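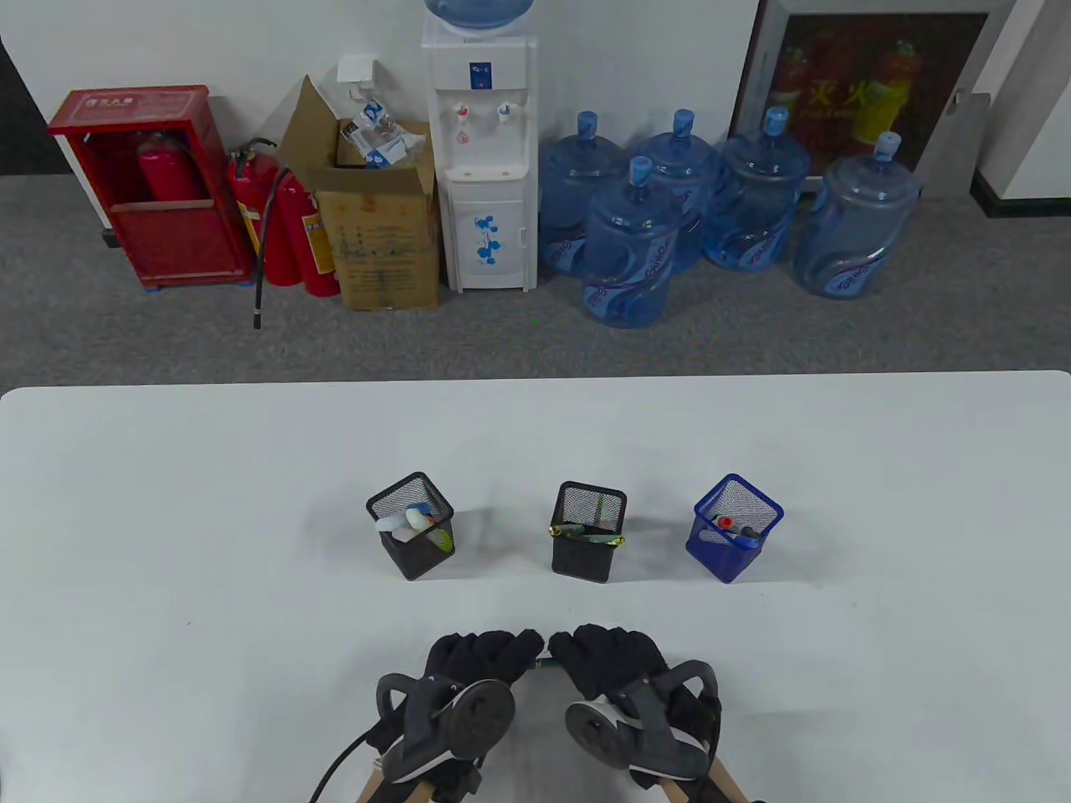 3.2 Flood exposure and the vote in Rarville

Figure 2. Desk with three mesh pen holders.

The district of Rarville has 26 precincts, and nine of them lie below the Enell reservoir. When the gates were opened in June, the water stayed in these nine precincts for more than a week. We compare the turnout in them with the turnout in the other precincts, where the streets remained dry.

Our data come from two sources. The first is the public voter file, from which we drew 3,000 addresses. The second is a mail survey, sent on 8/14/22 to the same addresses. We received 1,072 complete answers. The return rate was lower in the flooded precincts – many residents had not yet come back to their homes – and we therefore weight the answers by precinct.

Two limits should be mentioned. The town of Pridthorpe changed its polling places in the same year, so a part of the fall in turnout there may come from the longer distance to the vote. Also, the survey did not ask whether a household had flood insurance. Damage to the house and loss of money are for this reason not separated in the model of Section 4.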